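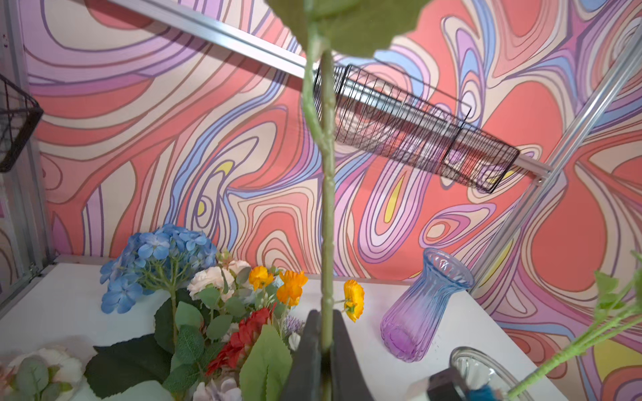
2 min read

Charges laid in signal cable thefts on Stirkis rail corridor

GROKSIDE – October 1, 2023 – The Grokside Police Service has charged a 41-year-old Grokside man in connection with the theft of copper signalling cable from the rail corridor between Grokside and Stirkis. The thefts were reported over the course of August.

The man was arrested without incident at a rented storage unit on Sampaio Road. He faces five charges: theft over $5,000, possession of property obtained by crime, mischief endangering life, possession of break-in instruments and failure to comply with a release order. He was held for a bail hearing. None of the charges has been proven in court.

Investigators allege that cable was cut from trackside troughing at 12 locations and carried out by way of maintenance access gates. Total loss is recorded as 289 metres. A search warrant carried out at the storage unit led to the recovery of 235 metres, most of it still in its outer sheath. The remaining length has not been found.

The cable carries track circuit and level crossing signals. When a circuit is broken, the signalling system defaults to its most restrictive state. Trains are held or run at reduced speed, and crossing gates in the affected section may stay down until a technician resets them by hand. Delays on the corridor were logged after each theft. There were no injuries and no derailments.

Grener, the contractor responsible for signal maintenance on the corridor, supplied investigators with installation records, reel numbers and fault logs. Cut ends recovered under the warrant were compared with ends left in the troughing. The comparison report forms part of the Crown disclosure.

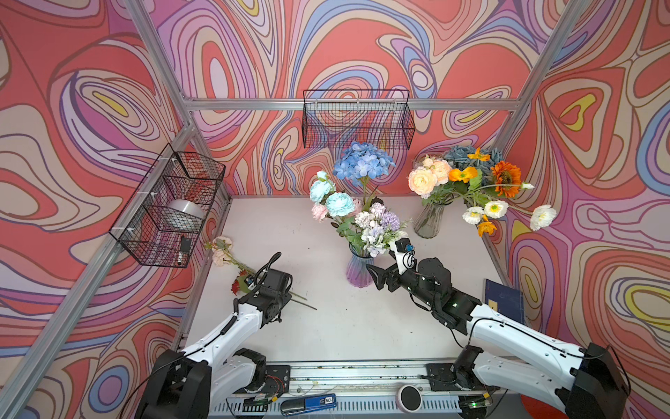
Margarida Loureiro said Grener had replaced the damaged sections with like cable and had begun fitting locking covers on troughing near road access points. She added that the company would not be releasing the locations of the covers, and that some temporary speed restrictions would stay in place until testing was complete.

Scrap metal dealers in the region have been sent a bulletin with the technical details of the missing cable. Under the licensing bylaw, a dealer must record the seller's identification, the licence plate of the vehicle and the weight of the material for each purchase of non-ferrous metal. Dealers who bought sheathed or stripped copper in August are asked to keep those records and to set aside any material still on site.
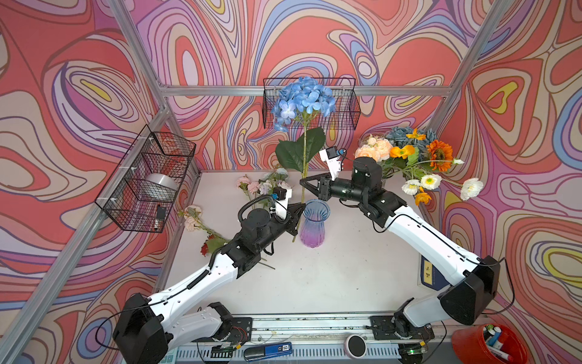 The missing cable is multi-core copper with a printed outer sheath. Metre marks are printed along its length, followed by the reel number, and stripped conductors will show a tinned finish. The sheath is blue. Sheath that has been burned off leaves a grey residue on the copper, and this should be left uncleaned.

The investigation remains open. Police believe a second person may have helped transport the cable and are seeking dashcam footage from Sampaio Road and the Stirkis access roads, recorded overnight in August.

Anyone with information is asked to contact Det. Const. Catalina Montecinos, Property Crime Unit, Grokside Police Service. Anonymous tips may be left through the online reporting form.

Media requests should be sent to the Grokside Police Service communications office during business hours. No interviews will be given on matters before the court.

– 30 –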